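カテゴリー:暮らしの技術メモ > 映像・音響 > 自宅上映
最終更新日:2022-07-25

自宅で映画を見るための設置・調整・保管の要点

居間や六畳程度の個室で映画を上映する際の、機材の置き方、画と音の調整、ディスクと配線の手入れについてまとめる。対象はプロジェクターまたは大型テレビと、2chないし5.1chの音響機器を使う環境である。専用の映写室は想定していない。

1. 投写距離と画面サイズ

プロジェクターの投写距離は、画面の横幅に投写比を掛けて求める。16:9の100インチ画面は横幅が約2.2mで、投写比1.2の機種ならレンズから画面まで約2.7mを要する。ズーム付きの機種は投写比に幅があるため、最短側と最長側の両方で計算し、設置可能な範囲を床に養生テープで印しておく。

視聴距離は画面の高さの2.5倍から3倍を目安とする。100インチで3.1mから3.7mとなり、六畳間では長辺方向にしか取れない。字幕を多く読む作品では近すぎると視線の上下動が増え、疲れやすい。画面下端は座った目の高さより下に置く。

台形補正は画素を間引いて変形させる処理であり、使用すると斜め線や小さな字幕に乱れが出る。レンズシフトのある機種はシフトを優先し、ない機種は架台の高さと左右位置で合わせる。水平は本体の天面に水準器を当てて確認する。天面が湾曲している機種では、格子状のテストパターンを投写し、スクリーンの下端と平行かどうかで見る。

2. 遮光

コントラスト低下の主因は投写光の迷光と外光である。対策は外光から始める。

・カーテンは遮光1級とし、レールの端部はリターン仕様にする。
・上部の隙間にはカーテンボックスを設けるか、厚手の布をレールに掛ける。
・ドア下の隙間には隙間テープを貼る。引き戸は戸当たり側の縦方向も塞ぐ。
・機器の動作ランプは、設定で消灯できるものは消灯する。できないものには減光シールを貼る。赤外線受光部には貼らない。

次に迷光を処理する。白い天井は投写光を反射し、画面上部の黒を浮かせる。スクリーンから手前1mの範囲に暗色の布を張るだけでも差が出る。布は起毛のあるものを選び、照明器具や火災報知器にはかけない。スクリーン直下に光沢のある家具を置いている場合は移動するか、上映中だけ布で覆う。

3. 光源の明るさと点灯時間

明るさの表記が2,000ルーメンの機種であれば、遮光した部屋の100インチ画面には足りる。照明を残したまま使う場合は画面を小さくする。光源モードは通常「標準」と「省電力」があり、暗室では省電力で始め、暗部がつぶれる場合に標準へ上げる。

ランプ式の機種は、点灯時間が1,000時間を超えたあたりで色温度と明るさを再調整する。筆者の機材では、累計1,000時間の時点で初期より緑が強く出たため、緑のゲインを2段階下げた。点灯時間はサービスメニューではなく通常の情報画面で確認できる機種が多い。

冷却のための終了処理中に主電源を切らない。タップのスイッチで一括して電源を落とす運用では、プロジェクターだけを別系統にする。

4. 画質調整の順序

順序を誤るとやり直しになる。次の順で行う。

(1) 映像モードを「シネマ」または「映画」に設定する。
(2) 動き補間を切る。24コマの作品で動きが滑らかになりすぎる場合、この設定が残っている。
(3) 明るさ(黒レベル)を調整する。黒から数段階のグレーが並ぶパターンを表示し、最も暗い段が背景に沈み、次の段がかろうじて判別できる位置とする。
(4) コントラスト(白レベル)を調整する。白側の階調が飛ぶ直前で止める。
(5) 色温度を6500K相当に設定する。
(6) シャープネスを下げ、字幕の縁に出る白い輪郭が消える位置とする。

調整は点灯後30分以上おいてから始める。再生機とプロジェクターでRGBレンジの設定が食い違うと、黒が浮くか潰れる。(3)で合わせきれない場合は、両方の設定を確認する。

設定値は紙に控え、作品の種類ごとに複数のプリセットへ保存する。モノクロ作品では色の濃さをゼロにすると、色の偏りがあるソースの見え方が整う。

5. 音の調整

台詞が聞き取りにくいときは、音量を上げる前に次を確認する。

・センタースピーカーの高さと向き。棚の奥に置くと棚板の反射で中域が濁る。前面を棚の縁に揃え、耳の方向へ傾ける。
・左右スピーカーの間隔。視聴位置から見て60度以内に収める。
・壁からの距離。背面にポートがある型は20cm以上離す。
・ダウンミックスの設定。2chで聞く場合、5.1chの出力のままにするとセンターの音が失われることがある。再生機の音声出力をステレオに変更する。

自動音場補正の測定時は空調と換気扇を止め、マイクは耳の高さに三脚で固定する。ソファの背もたれに載せると反射を拾い、高域が誤って補正される。測定後はサブウーファーのクロスオーバーを確認し、80Hzを出発点とする。

音の筆者基準は、平均的な会話の場面を視聴位置で測って73dB以下である。集合住宅の夜間はさらに下げ、ダイナミックレンジ圧縮を「夜間」または「中」にする。サブウーファーの下には防振マットを敷き、床への固体伝搬を減らす。マットの効果は低い周波数ほど小さく、夜間は電源を切るほうが確実である。

6. 唇の動きと音のずれ

テレビやプロジェクターの映像処理には時間がかかるため、音が先に出ることがある。アンプ側のリップシンク機能を自動にし、残るずれは手動で加える。10ms刻みで増やし、ドアを閉める、手を叩くといった場面で合わせる。吹替音声は元の口の動きと一致しないため、判定には使わない。ワイヤレス接続では逆に音が遅れる。この場合はアンプ側で補正できず、低遅延の方式か有線に切り替える。

7. ディスクの取り扱い

読み取り不良の多くは指紋と埃による。

・拭く方向は中心から外周へ、直線で行う。円周方向に拭くと、傷がトラックに沿って残り、誤り訂正が効きにくい。
・布はレンズ用の極細繊維とし、洗濯時に柔軟剤を使わない。
・指紋が残るときは精製水で布を湿らせて拭き、乾いた面で仕上げる。
・シンナー、ベンジン、レコード用の洗浄剤は使わない。
・ラベル面に粘着ラベルを貼らない。重心がずれ、回転時の振動になる。

保管は立てて行い、直射日光の当たる棚を避ける。7月のように湿度が上がる時期は、扉付きの棚を週に一度開放する。紙製ケースは湿気を吸うため、盤だけを不織布ではない硬質のトレイに移す。不織布の袋は長期間圧迫すると、盤面に布目が転写される場合がある。

レンタル落ちの盤は、内周の管理シールを無理に剥がさない。100枚近くを棚に入れる場合は、棚板の耐荷重を先に調べる。

8. レンズとフィルターの清掃

レンズはブロアーで埃を飛ばし、取れないものだけを専用の紙で拭く。電源を切り、冷えてから行う。缶入りのエアダスターは、噴射剤が液状のまま付着するおそれがあり、可燃性のものは機器内部に滞留するため使わない。

吸気フィルターは掃除機の弱で表から吸う。水洗いの可否は取扱説明書に従う。洗った場合は日陰で完全に乾かしてから戻す。

9. 配線

4K、HDRの信号を5m以上延ばす場合は光方式のHDMIケーブルを使う。光方式には向きがあり、端子に刻まれた表示を確認してから通線する。モールに入れた後で逆と分かると、全長を引き直すことになる。曲げ半径は30mm以上を確保する。

スピーカー線は電源線と並走させない。交差させるときは直角とする。両端には同じ番号の札を付け、番号と接続先の対応表をアンプの天板以外の場所に置く。天板は放熱口であり、紙を載せてはならない。

関連する記事
・ロール式スクリーンの波打ちを抑える吊り方
・字幕の位置と大きさを変更できる再生機の設定
・古いビデオテープの巻き直しと乾燥
・Coludport式ラックの棚板間隔と放熱
・Clovareoリモコンの学習機能で電源操作をまとめる

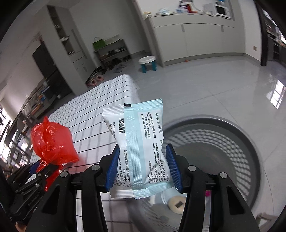 バーコードのある小袋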